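Board index > Manipulation > Learning from demonstration
Thread: Wrist cam only on the slider board, is the result real?

gravelroad_nb
OK so I finally have numbers I'm willing to post. For anyone who missed the February thread, the question was whether a policy that sees only the wrist camera can set a slider to a called-out position as well as one that also gets the overhead view. Same arm, same demos, same training budget. I collected 264 demos and kept 212 after throwing out the ones where I bumped the board or changed my mind halfway (I do that a lot).

Short version: wrist only won. Not by a mile, but it won on every target position except 1, and I did not expect that at all. 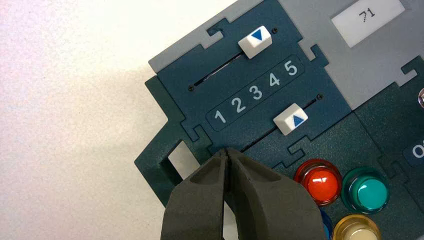

The method is pretty dull. Target number goes in as a token, the policy predicts a short chunk of motions, we run half the chunk and predict again. What I changed from Spyros Petridis's recipe is that I randomize where the board sits and how it's turned before every single demo. My guess is the overhead policy memorizes where the board usually is and the wrist one can't get away with that.

petridis_s
Nice work, but I don't buy the explanation yet. If the overhead policy was memorizing board placement, you'd see it fall apart on new placements and do fine on old ones. Did you split the evals that way? If both are equally mediocre, it's something else. I'd bet on resolution. From overhead, a slider knob is a handful of pixels by the time you've shrunk the picture down.

gravelroad_nb
I did not split them that way, argh. I have the placements logged so I can do it tonight. Resolution is fair. I shrink both cameras to the same size, so the wrist view gets way more pixels per knob.

kurkari_fan
We ran something close to this at Kurkari and got the opposite! Overhead plus wrist beat wrist only, easily. But our task had you press a button after moving the slider, and the wrist-only policy kept losing track of where the button was once it was down close on the slot. Does yours have any second step or is it one slider and done?

gravelroad_nb
One slider and done. So yeah, that could be the whole difference. There are buttons on the same board and I never touch them in the demos.

Vangelis E.
Then I think the thread title needs to be narrower. "Wrist only is better" and "wrist only is better when the thing you need is right next to the fingers" are very different claims, and people are going to quote the first one.

gravelroad_nb
Fine, fine. I'll fix it in the writeup. I still think it's interesting though - everybody I know bolts on the second camera by default and never checks whether it's helping.

petridis_s
Plenty of people check. They just don't post it. How many seeds?

gravelroad_nb
2. I know.

petridis_s
Two seeds and a small gap is noise until proven otherwise, sorry. Run more before you write anything.

Achilleas_M
Bit harsh, Spyros. It's a forum post. Notburga, what's going on at position 1? If it's only failing at one end, I'd look at the demos before burning a week on seeds. On my setup the low end was bad because I always approached from the same side, and the policy had barely any examples of pulling back after overshooting.

gravelroad_nb
Ooh. I have 11 demos total that end at position 1 after an overshoot. Everything else goes there in one clean move. That's probably it, and it would be cheap to test. I'll collect more corrections at that end, retrain both versions, and do the placement split while it's cooking.

kurkari_fan
If you add the button press as a second condition I'll send you our demo script. It'd be great to see both tasks on one board.

gravelroad_nb
Yes please! Send it over. More seeds too, before Spyros asks again.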